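Tunari Starter Bench Set – arm, gripper, wrist camera
Home > Bench robots > Sets > Tunari

In stock at Bistell. Set weight 17 kg, boxed.
Price: £2,348 including VAT
Finger pads, spare pair: £46
Carry case: £114

We've been wanting to stock a set like this for ages! The Tunari is a small desktop arm with a two-finger gripper and a camera at the wrist, and it's sold as one box with one price – no hunting round for a bracket that fits or a cable that's the right length. If you've been putting together a budget for a first pick-and-place bench, you can put a single line in the spreadsheet and get on with the fun part.

What's in the box
Arm, base plate and two clamps
Two-finger gripper with textured pads fitted
Wrist camera and cable
Power supply (UK plug)
Printed setup guide

What to budget for besides
A laptop isn't included. Most buyers already have one that will do, but check the spec sheet before you order. We'd add one spare pair of pads to any first order, as they're the part that wears. The carry case can wait unless the arm is going to move between rooms.

Test objects needn't cost you anything much. Please don't spend your money on a fancy set of blocks! Raid a cupboard for a mix of soft and stiff things, some tall and some low, and you'll learn far more about what the gripper can cope with. A plain, strongly coloured carpet makes a lovely work surface too. It's kind to anything that gets dropped, and pale objects show up well on it.

Planning the space
Allow room for the arm to swing as well as room for the work. Clear the area behind the base before you clamp it down. If you're ordering for a classroom, one set between a small group works nicely, and the Krūmiņa bench stand (sold separately) brings the base up to a comfortable height.

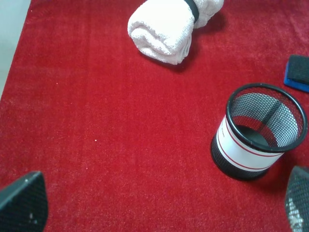

Rolled towel and mesh pen holder on red carpet, from the wrist.
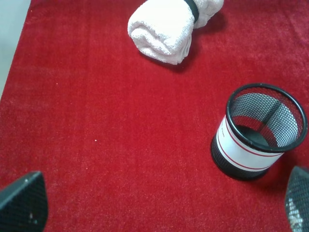
Review from Kemerau
Bought two of these for our training room in November. Setup took us an afternoon, mostly spent arguing over where to clamp the base. I'd second the advice on spare pads and wish I'd ordered them at the start, as I ended up paying postage twice. Would like to see a longer camera cable as an option. Otherwise very pleased, and we're costing a third for next year.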